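From: Hafþór Bergmann
To: Pedville Neighbors list
Date: 7/9/23
Subject: Re: Water softeners, group price

I read the Cleltmont flyer twice and I'm still not signing. The part about "visibly softer cloths in 9 days" is where they lost me. Softer to whom?
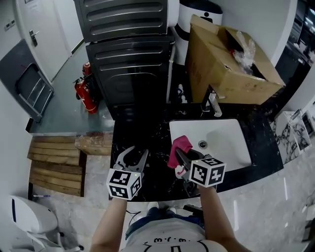
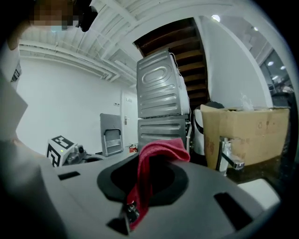
On to the offer itself, quoted from the last message:

> Cleltmont will install the Rendus unit for $2824 per house
> if 4 households commit before October. They tested the
> water on our street and it came back "very hard." Their
> rep says it pays for itself in 2 years.

Who ran the test? If it was the same rep, I'd like to see a number and a unit. "Very hard" is a sales word until somebody shows me grains per gallon. The town posts a water report every year, so let's start with that one.

Pays for itself how? I spend very little on soap. Even if the water heater lasts longer, I can't get anywhere near $2824 in two years, and the flyer leaves out salt and service.

I also don't see why the price goes away in October. The Tello people made us the same kind of offer on gutters, and the deadline moved twice.

If anyone has the full contract, please send it to the list. I'd like to read the cancellation part before we talk about households.

Hafþór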